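Categories: Robot learning | Manipulation | Imitation methods

Tinham method
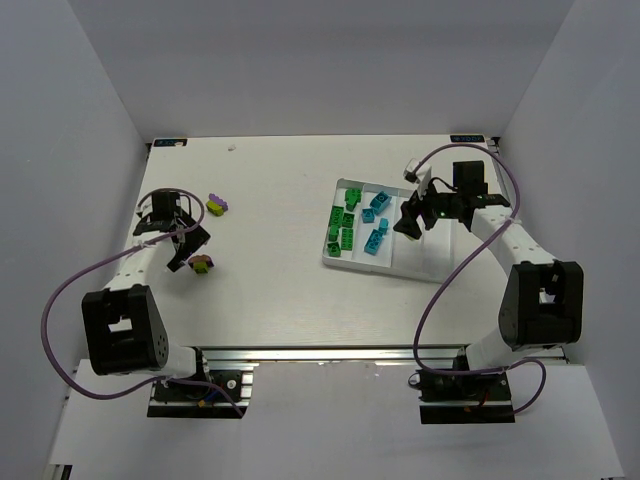 The Tinham method is a way of teaching two-armed robots to sort small objects by color. It was first described by Napaporn Onsri at the Stistwood laboratory. A person guides both arms through the task 200 times, and a control model is then trained on the recordings. Toy bricks are the usual test objects – their varied shapes make grasping harder. In the first published trial, the model completed 40 of 50 sorting runs. Most failures occurred when bricks lay against a tray wall.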